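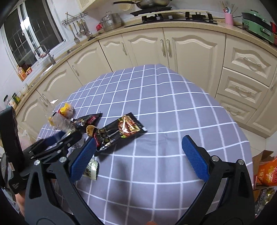

Planning a budget for hand-held gripper recording

Last updated 16/02/2022

Work out what you want to record before you ask anyone for a price. The task decides the gripper, and the gripper decides most of the spending. Snack packets on a kitchen table need soft pads and a wide opening. Crockery or tools may need something else.

Step 1. Write a task list
Put down each task in one line, with the objects and the room. "Move packets from table to box, kitchen" is enough. Mark the tasks you must have and leave the rest for a second round.

Step 2. Decide how many kits
Buy 2 kits even if only one person will be recording. Fingers get knocked out of line, and a week lost waiting for a spare costs more than the spare. Get both from the same supplier so that the pads and screws can be swapped.

Step 3. Get quotes
We asked Prillov and Uston for the same thing: gripper, finger pads, camera mount and one set of spares. Prillov came to 1445 per kit. Uston came to 3366 for a pair, with a carrying case we had not asked for. Check whether delivery and tax are in the figure, and how long the quote stands. Ours from Uston ran out at the end of October and had to be done again.

Step 4. Add the consumables
Rubber pads wear and should have their own line. So should screws, cable ties, tablecloths and the objects themselves. Crisp and snack packets crease after a lot of handling, so buy several of each kind. Some tasks need a fresh packet every time.

Step 5. Budget for the room
A real kitchen gives you cupboards, a hob and clutter on the worktop, and a borrowed one may cost nothing. If you hire, ask for the half-day rate and allow time for setting up and clearing away. Keep one table free for the task objects and a box for the stock.

Step 6. Storage and checking
Recordings fill discs quickly. Price two copies of everything. Then put in the hours for somebody to watch the recordings and throw out the bad ones. On the Pindine project we left this out and had to find another 2000 halfway through.

Step 7. Run a short trial
Ask for one kit on loan. Hyun lent us theirs against a deposit. Record every task on the list at least once, note what slipped or would not fit between the fingers, and change the order before you sign it.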